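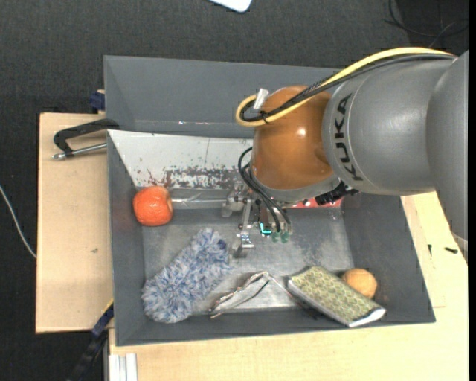 Filipa Aguiar wrote in after the last batch of tips to ask what her students should practice picking with, because their arm did beautifully on wooden blocks and then fell to pieces at the first meet. Well, Filipa, raid the house! Our club keeps a mixed bin going all season, and the best things in it came out of kitchen drawers and the cleaning closet.

Put in something round, something shaggy like a duster, and something crinkly and see-through. Clear wrappers are murder on a camera, so start those early. Fruit is fine for a session, but take it home the same night (we learned this in September, and the room remembered it for weeks).

Clamp the bin to the table before anyone powers up. Tie the cables so there's slack at the joint, then move the arm slowly through its whole reach and watch the loop — if it pulls tight anywhere, redo it.

Shake the bin up after every 20 picks. Cledwyn Phillips likes 11, and his team Zider did beat us, so suit yourself.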